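Ticket: Pink tumbler, smell and cloudy patch after washing
Product: Skavex tumbler, pink
Opened by: Ekaette Jibrin
Date: October 26, 2021
Status: Waiting on customer

Ekaette Jibrin wrote:
Hello! I bought a set of your pink plastic tumblers in January and I love them (the kids fight over them), but one has started to smell a bit of old squash. I've washed it by hand, I've put it through the dishwasher at 60 degrees, and I even left it on the windowsill for a weekend — still there. There's also a sort of cloudy patch low down on the inside. Is it the plastic going off, or is it just dirt I can't shift?

Tarek Cherkaoui replied:
Hi Ekaette, thanks for getting in touch, and sorry about the squash! I've got the same tumbler on my desk and mine went through exactly this last year, so I can at least tell you what I did. First thing, is it the whole cup that's cloudy or only the bottom bit? Hold it up to a window and have a look through the side. 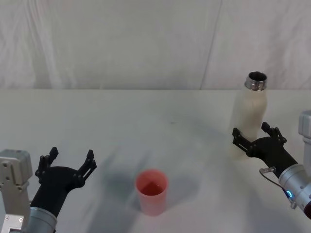 It's a see-through sort of pink, so the bottom always looks darker and redder when you peer in from the top, and that had me scrubbing away at nothing for ages. If the patch comes off a little under your fingernail, it's limescale. If it feels rough and doesn't budge, it's scratching from a scourer.

For the smell, try a spoonful of bicarb in warm water, fill it right to the rim and leave it overnight. Don't use bleach, please.

Ekaette Jibrin wrote:
Only the bottom, and yes, it does come off with a nail! Babatunde says he's been using the green side of the sponge on it, so there may be some scratches as well. Bicarb is in now, wish me luck.

Tarek Cherkaoui replied:
Brilliant, limescale then. Once the bicarb's done, rinse it well and give it 5 minutes with white vinegar and water, half and half, then rinse again. Soft side of the sponge from now on — tell Babatunde! I'll leave this open, let me know how it smells in the morning.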